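How Does a Cartoon Character Become a Toy?

You watch a show about a small blue bear. A few months later there is a small blue bear on a shelf at the store. It has the same round ears and the same patch on its belly. Who made it? And did the people who draw the show make the toy too?

Usually they didn't. A studio that makes cartoons has artists, writers, voice actors and computers. It doesn't have sewing machines or a factory. A toy company has those things, or knows where to find them. So the two companies make a deal.

What is a license?

The deal is called a license. A license is permission, written down and signed. The studio owns the character, and the license says that the toy company is allowed to make toys that look like it. The toy company pays for this. Most of the time it pays a small part of the money from every toy it sells. That payment is called a royalty.

A license has rules in it. It might say that the company can make stuffed toys but not board games. It might say that the toys can be sold in one country and not in another. It also says when the permission ends. After that, the company has to stop making the toy or ask for a new license. 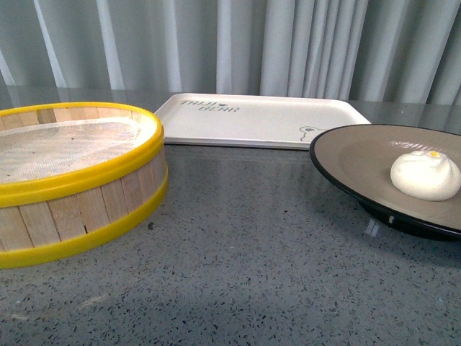

The studio sends the toy company a book called a style guide. It shows the character from the front, the side and the back. It gives the exact colors, with a number for each one, so that the blue on the toy is the same blue as in the show. It also says what the character would never do. If the bear is never angry in the show, the toy can't have angry eyebrows.

Let's follow one toy

Bratik is a bear cub who lives in a lighthouse. The company that makes Bratik toys is called Clakar. The style guide for Bratik is 48 pages long, and two of those pages are only about his ears.

First, a toy designer at Clakar reads the guide and makes drawings. Drawing a toy is different from drawing a cartoon. In a cartoon, Bratik's head is huge and his legs are tiny. That works fine on a screen. A real stuffed bear with a huge head falls over. The designer has to make the head a bit smaller, or the feet a bit bigger, or put heavy beans in the bottom so that he can sit up.

Next comes the pattern. A pattern is a set of flat shapes that are cut out of cloth and sewn together. It works like the pieces of a soccer ball, which are flat by themselves but make something round when they are joined. Bratik's head takes eight pieces.

Then somebody sews the first bear. This first bear is called a prototype. It almost never comes out right the first time. The nose may be too low, or the arms may stick straight out. Prototypes go back and forth between the toy company and the studio, and each time someone writes notes on what to change. The bear you see in the store might be the fifth or sixth try.

Is it safe?

Before a toy can be sold, it has to be tested. Many of the tests are about small parts, because little children put toys in their mouths. Machines pull on the eyes and nose to check that they stay on. Other tests check that the seams don't rip open and let the stuffing out. The cloth is held near a flame in a lab to see how fast it burns. The colors are tested for chemicals that could make someone sick.

Toys for babies have stricter rules than toys for older children. That is why many baby toys have eyes made of thread. There is nothing to pull off.

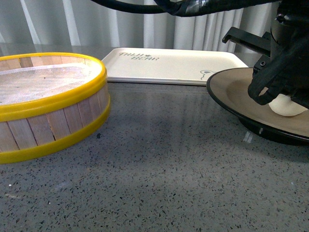 Leonie Lindemann wanted to know why Bratik has plastic eyes in the big size and sewn eyes in the small size, when it is the same bear. Her little brother has one of each, and she thinks the small one looks sleepy.

The two sizes are sold for different ages. The big Bratik is for children three and up, so his plastic eyes are allowed as long as they pass the pulling test. The small one is sold for babies too, and Clakar chose thread for him. Sewn eyes don't shine the way plastic ones do, so they can look sleepy. Some designers add a small white stitch to each eye to make it look brighter.

Making a lot of them

When the studio says yes to the last prototype and the tests are passed, the factory can start. Clakar's first order was for 4,000 bears. The cloth is stacked in many layers and cut all at once with sharp metal shapes, a little like cookie cutters. People at sewing machines join the pieces inside out. They leave a gap in the back, turn the bear the right way round, and a machine blows the stuffing in through a tube. The gap is closed by hand.

At the end, workers check the bears. Are both ears at the same height? Is the mouth straight? Every bear is also run past a metal detector, in case a broken needle has been left inside. Bears that aren't good enough are taken out of the line.

Then they are packed in boxes and sent off — most of them by ship, which can take weeks. This is one reason why toy companies have to start so early. If you want a bear in the stores in October, the designer may need to begin the year before, when the show isn't even finished.

Does it ever go the other way?

Yes. Sometimes the toy comes first, and a show is made about it later. Then the toy company owns the character and gives permission to the studio. The animators get a style guide too, and they have the opposite problem. They have to work out how a toy with stiff legs and no elbows would run, climb a ladder or eat soup.

Words to know

License: written permission to use something that belongs to someone else.
Royalty: a payment made for each thing that is sold.
Style guide: a book of rules about how a character should look and act.
Prototype: an early version, made to find out what needs to be changed.
Seam: the line where two pieces of cloth are sewn together.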